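October 18, 2026 – Notebook, humanoid bay

Weekend session, me and Shuk-fan Mak. Plan was to get through the pillow-handling set and be gone by lunch. We lost the right hand partway through and spent the rest of the day on that.

Fault: right hand does not release on command. Log says E-11, finger current over limit, then the hand controller drops to hold and stays there. Hold is supposed to time out after 2 seconds and open the fingers. It did not time out. The Tekik supervisor kept reporting the hand as "ready" the whole time, so the arm planner went on to the next motion with the pillow still in the fingers and pulled against it. I hit the stop. Arm froze, legs stayed powered, no fall. Nothing got near either of us, but Shuk-fan was inside the tape when it happened and she should not have been. That one goes in the safety log under both our names.

First guess was loose thread from the pillow seam getting into the finger joints. Checked with a flashlight and tweezers after power down. Pulled out one short piece of thread at the base of the thumb, not enough to jam anything. The fingers moved freely by hand with the drive off. So not mechanical, or not only mechanical.

Second guess was the Görtz wrist connector, same as in February. Reseated it, wiggled it under load, no dropouts on the bus. Left it alone after that.

Shuk-fan went through the hand log line by line and found it. The cycle counter on the right hand was at 1,311 when the fault came up, and the hold timer starts from a timestamp that the new Skemulano build reads in the wrong units. The timer was running, it just had a very long way to go. Left hand is still on the old build and does not do this. We tried the same overcurrent on the left by blocking one finger with a foam wedge and it let go after 2 seconds like it should.

Went back to the right hand on the floor, low force limit, both of us outside the tape, one on the stop. 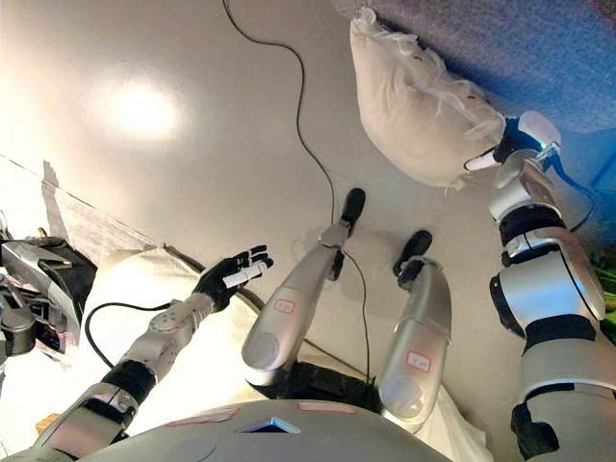
Right hand on the pillow edge, white cylinder in the left.

Ran 30 grasp-and-release tries on the right at low force. No E-11 on any of them, which tells us nothing about the timer, only that the trip does not show up at low force. Then blocked a finger on purpose and got the fault first time. Hand held until we cut power to it. Repeatable, good.

The part I like least is the "ready" flag. A bad timer is one bug. The supervisor passing a hand in hold as ready is a separate one, and it would bite us with any other fault that ends in hold. Writing them up as two tickets so the second does not get closed along with the first.

Done before leaving:
Right hand rolled back to the old build. Blocked-finger test repeated, releases at 2 seconds.
Planner set to stop if the hand state is anything other than open or gripping.
Red tag on the charger: no full-force grasps until the Tekik side is fixed.

To do: send both logs to Tarnovberg on Monday. Ask them if the other units got the new build. Redo the pillow set from the start, the numbers from this morning are no use.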